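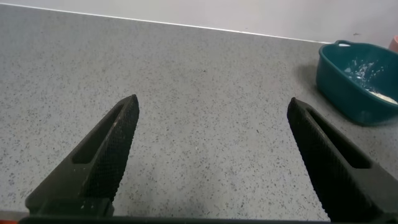

A weekend with the Helmont wagon

If you've been reading this newsletter for a while, you know I have a weakness for wagons, so when the office phone rang and somebody asked whether we'd like the long-roof version of the Helmont for a few days, I had my bag packed before I hung up. I've now put 3,000 miles' worth of enthusiasm into a much shorter drive, and I want to tell you all about it before the thing goes back.

First, the basics. The Helmont wagon shares its front half with the sedan, down to the hood and the headlights. Everything behind the rear doors is new, and what a nice job they did of it! The roofline runs almost flat to the tailgate (no sloping glass, no coupe pretensions), and the rear side windows are big enough that you can check your blind spot by looking at it. I'd forgotten what that was like.

The engine is the same 2.0-liter turbo four you get in the sedan, with an eight-speed automatic. Curb weight is 3,320 pounds, a pretty trim number for a car that can swallow a full-size bicycle with only the front wheel off. You feel that lightness most on a back road. I took the old highway out toward Wannasri early on Friday, before the trucks were up, and the wagon was a delight through the long bends past the reservoir - settled, quiet, happy to be pointed wherever you like. The steering could use a bit more weight just off center. After an hour I'd stopped thinking about it.

Ride quality is where I expected to grumble, given that the test car came on the optional larger wheels. The stretch of concrete by the grain elevators is a great tattletale for stiff suspensions, and we went over it with coffee in both cupholders and kept all of it. Sharp potholes do come through with a thud. If your streets look like mine, stick with the standard wheels and the taller tires that go with them. They look better too, in my opinion, and I will happily argue about that with anyone who writes in.

Niloufar Vahidi came along for the second day and did most of the driving, which gave me a chance to try the back seat. There's real room back there. I'm a little over six feet tall and could sit behind my own driving position with space left for my knees, and the bench is high enough off the floor that you aren't folded up like a lawn chair. Two vents, two charging ports, a center armrest that doesn't wobble. The middle spot is narrow and has a hard hump where your feet want to go, so save it for short trips or short people.

Niloufar liked the car even more than I did. She has owned a Prokside crossover for years and says she sits in it like she's on a bar stool, and she kept remarking on how easy the Helmont was to get into and how little it leaned in corners. She wasn't so fond of the touchscreen. Neither was I, to be fair. The map is sharp and loads fast, but the seat heaters are buried two menus down, and on a cold morning you want a button. There is a real volume knob, thank goodness, and the climate temperature has its own pair of rocker switches under the screen.

Cargo space is the reason you buy one of these, so let's talk about the back end. The load floor is low, flat and nearly square, and the seatbacks drop with a tug on a lever just inside the tailgate. The cover rolls up into a cassette that stows under the floor when you don't need it - such a simple idea, and I can't tell you how many wagons I've driven where it ends up living in the garage. We loaded up a dresser from a yard sale, still with its drawers, and closed the gate on it without any tying down.

Fuel economy surprised me. On the run home, mostly highway with the cruise control set sensibly, the trip computer read 30 mpg. Around town it was lower, as you'd expect, and I wasn't gentle with it.

The wagon comes in 5 colors, and I'd go straight for the dark green, which looks terrific with the tan interior. The obvious alternative is the Vulach, a roomier car with a softer ride and all-wheel drive on every trim. It's a fine choice if you deal with a lot of snow. For my kind of driving the Helmont is the one I'd park in my own driveway, and I've been making that case at the dinner table all week.

Next month we'll have the Vulach here for a proper side-by-side, including the grain elevator road. If you own either one, drop us a line and tell us how it's holding up, especially if you've had it through a winter or two. And if there's a yard sale near you with a matching nightstand, I'd like to hear about that too.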